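Kids' Corner > How Stuff Is Made > Clothes
Reading time: 3 min

Why does a sweater have twisty ropes on it?

Lay a cable sweater flat on a bed and look down the front. Ropes! Long ones, top to bottom.
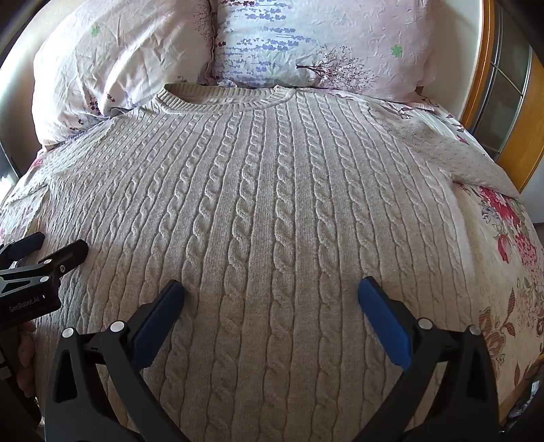 So what's a cable?

A cable is a twist made out of stitches. No glue, nothing sewn on top. The knitter takes a few stitches, parks them on a little spare needle, knits the next few, then goes back for the parked ones. They cross over – and that makes the bump. Do it agian a few rows later and you get a rope.

Flat parts in between? Plain knitting. Makes the ropes stick out more.

And the collar?

That's ribbing. Skinny up-and-down lines, streches over your head, then pulls back in. Try it on your own sweater.

Is it slow?

By hand, yes. One big sweater at the Plomden knitting room took 95 hours and 14 balls of yarn. Lots of tea too.

Try it!

Grab 3 bits of string and braid them. Not quite a cable – but you'll feel how the crossing works.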